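FILM AND TELEVISION STUDIES
Horror Across Borders: Handout for Week 6
The Haunted House Film and Its Remakes
Prepared by Kimie Amano

Reading for this session

Students should have watched both versions of Nukstead before class. The Japanese original runs slower and has very little music. The English-language remake moves the story to a farmhouse and adds a younger brother. Please bring the scene list given out last week.

1. Space before story

In most haunted house films, the building is introduced before the threat. The opening of Nukstead spends several minutes on hallways, stairs and closed doors, and the audience learns the floor plan without being told to. When a door later stands open, the viewer notices it before the characters do. The remake shortens this opening considerably and relies on dialogue to explain which rooms the family avoids.

2. Sound and silence

The original uses household sound (water in pipes, a kettle, footsteps on the floor above) and allows it to stop without warning. The remake places a low drone under the same scenes. Students should consider which approach directs attention more firmly, and whether being directed makes a viewer more or less afraid.

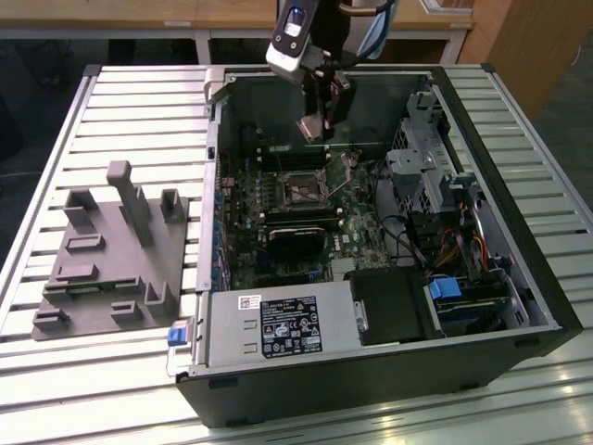
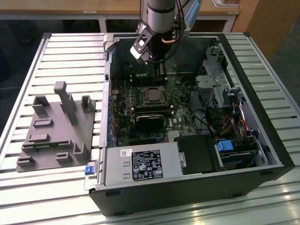
3. The object that carries the curse

Many films of the 1990s and after place the threat in an everyday item such as a tape, a telephone or a computer. In Gilell, a family buys a used desktop machine that still holds the files of its former owner. The director keeps the machine closed for most of the running time, so that it remains a plain box on a desk. A tower laid on its side with the side panel off, its green motherboard and empty CPU socket in plain view, is much harder to fear, and the film's late scene in the repair shop suffers for this reason. Compare the well in Sakai, which is never lit to the bottom.

4. Endings

The original Nukstead ends on an unanswered question, while the remake ends on a shock. Jollow, made between the two, attempts both, and critics remain divided on the result.

Written response

Choose one scene that appears in both versions of Nukstead. In no more than 325 words, explain how framing and sound change its effect. Plot summary will not receive credit. The response is worth 40 points and is due at the start of the next session.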